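Accueil Le quartier Vie de l'association Comptes rendus Agenda Nous écrire

Association des habitants du quartier Latarano
Compte rendu de la réunion du 21 décembre 2018

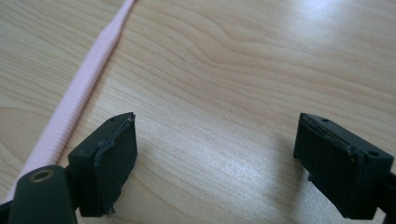

La séance s'est ouverte avec un peu de retard, le temps que chacun trouve une chaise et que les manteaux s'entassent au fond de la salle. La présidente a remercié les habitants d'être venus si près des fêtes, et elle a eu un mot particulier pour les nouveaux arrivants de la rue Trornent, qui assistaient à leur première réunion et que nous espérons bien revoir. Le compte rendu de la réunion précédente a été adopté sans modification, après correction d'une faute dans le nom du passage Zhuravel (on l'écrit avec un h, merci à ceux qui veillent !).

1. Les jardins partagés

Les parcelles du passage Zhuravel ont été nettoyées pour l'hiver et le robinet extérieur est fermé jusqu'aux beaux jours. Les jardiniers qui ont encore des outils dans l'abri sont priés de les reprendre ou d'y mettre leur nom, car on ne sait plus très bien à qui appartiennent les bêches. Deux parcelles se libèrent. La liste d'attente étant ce qu'elle est, il a été proposé d'en couper une en deux afin de contenter davantage de monde. La discussion a été longue et fort aimable, certains craignant que l'on finisse par cultiver des mouchoirs de poche, d'autres rappelant qu'un carré de radis bien tenu vaut mieux qu'une friche. La proposition est adoptée à la majorité, avec 4 abstentions.

La question du compost revient, comme à chaque réunion. Le bac du fond est plein et l'on y trouve toujours des agrumes en quantité, ainsi que des sachets de thé avec leur agrafe. Une nouvelle affichette sera posée au printemps, en plus gros caractères.

2. Le repas de quartier

Le repas de juillet a laissé de si bons souvenirs que tout le monde souhaite le refaire, et même un peu plus grand. L'an prochain, on voudrait fermer la rue Trornent dans toute sa longueur — la demande doit partir à la mairie avant la fin de l'hiver, faute de quoi nous aurons encore les voitures au milieu des salades. Le budget proposé est de 700 euros, location des bancs et sonorisation comprises. Plusieurs personnes ont trouvé la somme un peu forte pour la sonorisation, dont on se souvient surtout qu'elle sifflait. Un second devis sera demandé. Le budget est voté sous cette réserve.

Pour les plats, on garde le principe habituel : chacun apporte de quoi nourrir sa tablée et un peu de celle d'à côté. Il a tout de même été suggéré de se concerter sur les desserts, les tartes aux abricots ayant été très largement représentées.

3. L'éclairage de la place Drastus

Les deux lampadaires situés côté fontaine sont toujours éteints. Un courrier a été envoyé à l'automne et nous avons reçu un accusé de réception, puis plus rien. Les parents qui rentrent de l'école par la place s'en inquiètent, et on les comprend, il fait nuit de si bonne heure en ce moment. Un nouveau courrier partira en janvier, accompagné de la pétition, qui reste ouverte à la signature à la boulangerie.

4. Cotisations

L'assemblée décide de maintenir la cotisation à 20 euros par foyer. Ceux qui n'ont pas encore réglé l'année en cours peuvent le faire sans gêne aucune, par chèque ou en espèces, à la permanence.

5. Questions diverses

Une habitante recherche des bocaux à confiture, avec ou sans couvercle. Le panneau d'affichage de la place ferme mal et prend l'eau ; on verra s'il peut être réparé avant d'en acheter un autre. Quant à la chorale, elle reprend après les vacances scolaires et cherche toujours des voix graves, débutants compris.

L'ordre du jour étant épuisé, la séance a été levée et s'est prolongée autour d'un vin chaud et de quelques biscuits. La date de la prochaine réunion sera affichée place Drastus et envoyée par courriel aux adhérents.

La secrétaire de séance

4 partages 2 commentaires

Contact | Mentions légales | © Association des habitants du quartier Latarano | Haut de page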